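FOR IMMEDIATE RELEASE
7/4/18

Cevix Publishes First Findings on Household Chores and Machine Hands

Study of tidying, folding and putting away finds that simple pick-up work is within reach, while cloth and clutter remain hard

PODBERG – Cevix today released the first findings of its Tisa program, a study of whether machines can take over ordinary chores in homes and small shops. The report covers two groups of work: picking up and putting away solid items, and handling soft goods such as towels and clothing. Its main conclusion is a cautious one. Machines can now do a fair share of the first group under good conditions. They are not ready for the second.

The program relies on demonstrations by people. Participants carry out everyday tasks with hand-held grippers or sensor gloves, and the recordings are used to train control software for robot arms.

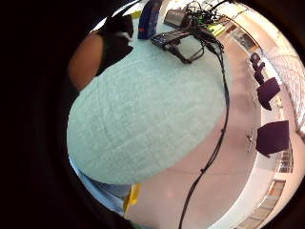 Cevix chose this approach after earlier trials in which engineers wrote out each motion by hand. Those trials produced machines that worked well on one table and poorly on the next. Under the Tisa program, the same chore is shown many times by different people, with the items moved between attempts.

"We wanted a plain answer to a plain question," said Braulio Cuevas, director of the Tisa program. "People ask us when a machine will clear the table after dinner. We can now say which parts of that job are close and which parts are still a research problem."

In the put-away test, a robot arm was asked to lift single items from a table and set them in a bin. It completed 90 of 100 attempts. Most of the failures involved smooth, rounded items that slipped or rolled as the fingers closed. The test used one item at a time, in daylight, with nothing else within reach of the arm.

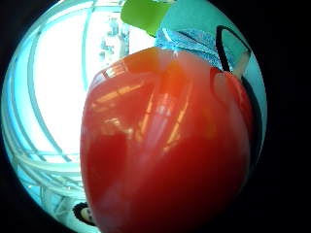
Can a household buy a machine today that will do this work unattended?
Cevix is not aware of one that it would recommend for that purpose. The arms used in the study were supervised at all times, and a staff member stepped in after each failed attempt.

Soft goods gave far weaker results. A towel changes shape each time it is lifted, and the software often lost track of its corners once the cloth had doubled over on itself. The arm could pick up a towel and move it to another spot, but it seldom produced a fold that a store or a hotel would accept. The report therefore gives no success rate for folding and lists the task as unsolved. 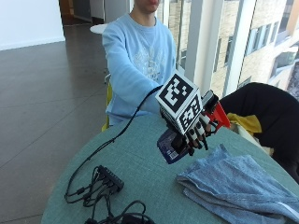
Speed is a further limit. A person who takes part in a demonstration usually finishes a put-away task in a few seconds. The arm needed around 2 minutes for the same task, including the time it spent looking over the table before it moved. Cevix expects this figure to fall as the software improves, but has set no target date.

Marisol Zamudio, who leads the demonstration work at the company's Rosales office, said that shop floors may see useful machines before homes do. "A stockroom has fixed shelves and a known list of goods," she said. "A kitchen is different every evening. Our participants adjust to that without thinking, and the software does not do so yet." 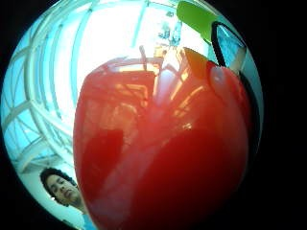 A toy apple with a green leaf, seen close up during the Tisa program.

The next stage of the program will begin in September. It will add tables with several items on them, lower light, and a larger range of fabrics – including garments with sleeves, which were left out of the first stage. Cevix will repeat the put-away test under the new conditions and will report the results in the same form, failed attempts included.

Copies of the report may be requested from the Cevix press office in Podberg. Requests to visit the Rosales office should be sent in writing to Ms. Zamudio.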